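Vorlesung Steuerungssoftware für mobile Manipulation
Kapitel 7: Kontaktbehaftete Aufgaben, Zustandsschätzung und Segmentierung

7.1 Einordnung

In Kapitel 6 wurde die Bewegungsplanung im freien Raum behandelt. Die Trajektorie war dort vollständig durch Start, Ziel und Kollisionsgeometrie bestimmt. Sobald der Greifer ein gelenkig gelagertes Objekt berührt, ändert sich die Problemstellung: Die zulässigen Bewegungen liegen auf einer Mannigfaltigkeit niedrigerer Dimension, deren Parameter zum Zeitpunkt des Kontakts nur ungenau bekannt sind. Für eine Tür mit Drückerklinke sind das im einfachsten Fall zwei Drehachsen, die Achse der Klinke und die Achse der Bänder.

Die Notation folgt Kapitel 3. T_AB bezeichnet die Pose von B im Koordinatensystem A. W ist das Weltsystem, K das Kamerasystem, G das Greifersystem, M das System des Markerwürfels, H das System der Klinke.

7.2 Greiferpose aus Markern

Bei handgeführten Greifern fehlt die kinematische Kette, aus der sich T_WG über die Gelenkwinkel berechnen ließe. Die Pose wird daher optisch bestimmt:

T_WG = T_WK · T_KM · T_MG

T_MG ist konstant und wird einmal je Greifer kalibriert. T_WK liefert die Lokalisierung der Kamera, T_KM die Markererkennung. Zu beachten:

a) Eine einzelne planare Markerfläche liefert bei kleiner Bildgröße zwei nahezu gleichwertige Lösungen für die Orientierung. Sind zwei Würfelflächen sichtbar, werden alle Eckpunkte in einem gemeinsamen PnP-Problem gelöst. Die Mehrdeutigkeit entfällt damit in der Regel.

b) Bei Weitwinkeloptiken ist das Lochkameramodell am Bildrand unbrauchbar. Die Eckpunkte werden zuerst mit dem Fischaugenmodell in Sichtstrahlen umgerechnet, der Reprojektionsfehler wird im Originalbild ausgewertet. Ein vorheriges Entzerren des ganzen Bildes kostet Rechenzeit und verschlechtert die Eckengenauigkeit außen.

c) Verdeckungen durch Hand oder Objekt treten bevorzugt während des Kontakts auf, also in der Phase mit den höchsten Genauigkeitsanforderungen. Lücken bis zu 3 Bildern werden interpoliert (Translation linear, Rotation mit Slerp). Längere Lücken bleiben als ungültig markiert.

Punkt c) wird im Praktikum regelmäßig falsch umgesetzt. Wer über eine lange Lücke interpoliert, erzeugt eine glatte, aber erfundene Trajektorie, und der Fehler fällt in keiner der üblichen Kennzahlen auf.

7.3 Segmentierung in Phasen

Die Demonstration einer Türöffnung wird in fünf Phasen zerlegt:

P0 Annäherung
P1 Greifen der Klinke
P2 Drehen der Klinke
P3 Bewegen des Türblatts
P4 Lösen

Der Übergang P0 nach P1 wird über die Greiferöffnung erkannt: Die Öffnungsweite nimmt ab und bleibt anschließend oberhalb des Wertes für den leeren, geschlossenen Greifer stehen. Für P1 nach P2 wird die Winkelgeschwindigkeit um die geschätzte Klinkenachse mit einer Schwelle verglichen. P2 nach P3 ist schwieriger, weil viele Personen die Klinke noch drehen, während sie bereits ziehen oder drücken. Im Werkzeug Pustside ist dieser Übergang als Intervall modelliert, nicht als Zeitpunkt. Beide Phasenlabel sind innerhalb des Intervalls gültig.

Der Übungsdatensatz Grultine enthält 1.094 Episoden. Davon sind 767 vollständig segmentiert, der Rest trägt nur Labels für Beginn und Ende. Für die Übungsaufgaben sind ausschließlich die segmentierten Episoden zu verwenden.

7.4 Schätzung der Klinkenachse

Während P2 bewegt sich der Kontaktpunkt näherungsweise auf einem Kreisbogen. Gesucht sind Mittelpunkt c, Normale n und Radius r. Das Verfahren:

1. Punkte des Greifersystems aus P2 sammeln, ungültige Posen verwerfen.
2. Ebene durch Hauptkomponentenanalyse anpassen, n ist der Eigenvektor zum kleinsten Eigenwert.
3. Punkte in die Ebene projizieren, Kreis algebraisch anpassen.
4. Nichtlinear nachoptimieren, robuste Verlustfunktion (Huber).

Der überstrichene Winkel ist bei einer Klinke klein. Die Kreisanpassung ist dann schlecht konditioniert, r und c sind stark korreliert. Abhilfe schafft Vorwissen: Die Klinkenachse steht in guter Näherung senkrecht auf dem Türblatt, und n kann aus der Ebene des Türblatts übernommen werden.

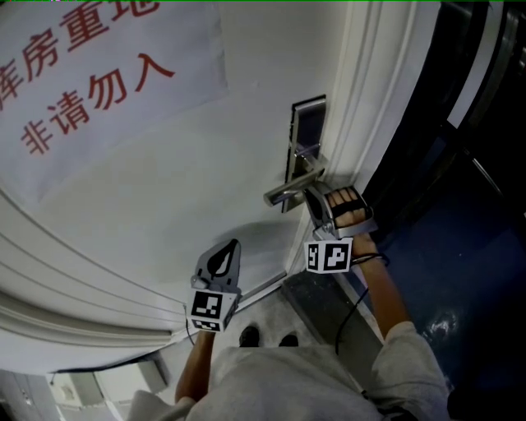 Für die Ebenenschätzung genügt eine grobe Maske des Türblatts. Zargen, Beschläge und aufgehängte Schilder sind auszuschließen. Einfarbige Flächen liefern kaum Merkmale für die Stereozuordnung — Schrift und Kanten dagegen viele. Ein Schild, das nicht plan anliegt, verschiebt die geschätzte Ebene deshalb stärker, als sein Flächenanteil vermuten lässt.

7.5 Regelung im Kontakt

Die rekonstruierte Trajektorie wird auf dem Zielroboter nicht als reine Positionsvorgabe abgefahren. In Elgate wird eine kartesische Impedanzregelung verwendet:

F = K (x_d − x) + D (v_d − v)

K wird im Aufgabensystem H diagonal angesetzt. Entlang der Bogentangente ist die Steifigkeit hoch, radial und in Richtung n niedrig. Fehler in r und c führen dann zu begrenzten Zwangskräften. Beim Wechsel von P2 nach P3 wird das Aufgabensystem umgeschaltet, K und D werden über die Dauer des Übergangsintervalls überblendet. Ein sprunghafter Wechsel regt das Türblatt an und kann den Griff lösen.

7.6 Übungen

Aufgabe 1. Implementieren Sie die Kreisanpassung aus 7.4 mit und ohne Vorwissen über n. Tragen Sie den Fehler von r über dem überstrichenen Winkel auf.

Aufgabe 2. Leiten Sie her, wie sich ein Orientierungsfehler in T_KM auf die Position des Greifersystems auswirkt. Welche Rolle spielt der Abstand zwischen M und G?

Die Abgabe erfolgt als Archiv im Verzeichnis Damgaard, bis Wednesday's Übungstermin entfällt; maßgeblich ist Mittwoch, Beginn der Übung.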